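Gripper Trials FAQ
Zaloleck bench, updated 2023-01-27

What are you comparing?
Two sets of lit fingertips, the Bredley and the Hanamano, on the same arm with the same controller. We love odd natural objects for this — they show up a bad grip so fast!
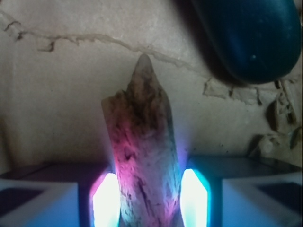

Driftwood between the fingertips, pads lit.

How many grasps so far?
We logged 2530 attempts, and 1329 of them went to the Bredley set before we changed over in November.
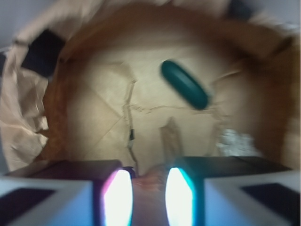 Can I use my own controller?
Any controller that can send a position and a force limit will do. Eetu Kallio keeps the wiring notes and is happy to share them.

Why not test on plain blocks?
We did, for four weeks, and both sets looked perfect. Then Kalevi Räsänen brought in a bag of beach finds and the fun began.
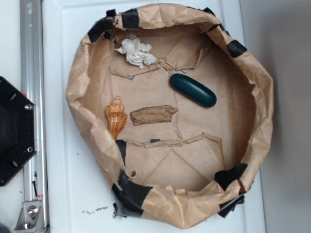

Scoring is simple: a grasp counts if the object stays put for 5 seconds after the lift. Soft things and hard things get separate scores, so the crumpled white tissue goes on one sheet and the striped shell and the smooth dark stone go on the other. The driftwood has a sheet all to itself (it earned one).

Does the wrist camera cope with the bright pads?
Mostly. We lock the exposure before each run, and Lappalainen's viewer lets us turn down the highlights afterward.
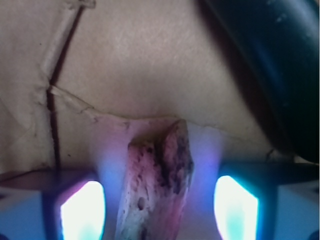 Wrist camera close-up: pitted surface, glowing finger faces on both sides.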